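Jitine Business Support Fund, progress note to Lunar
Sunday, September 6, 2026
From: Mhairi MacLeish

Where we are
91 small firms signed up, target 100. Grants of up to 3,000 each, first batch paid. Bevitberg slow, only 11 in so far. Rafail Ververidis chasing the chamber there.

Lease on the Vlachopoulos building still not signed. Landlord wants a longer term, we said no. Back to him this week.
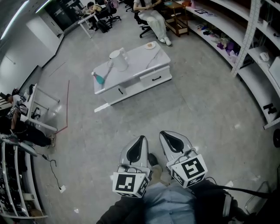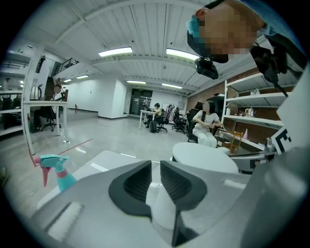
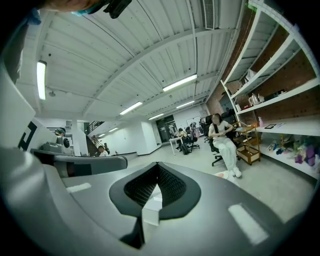

Still to do
Second batch of checks, waiting on bank forms. Loan workshop moved to Febuary. Need your OK on the revised budget before we book the hall.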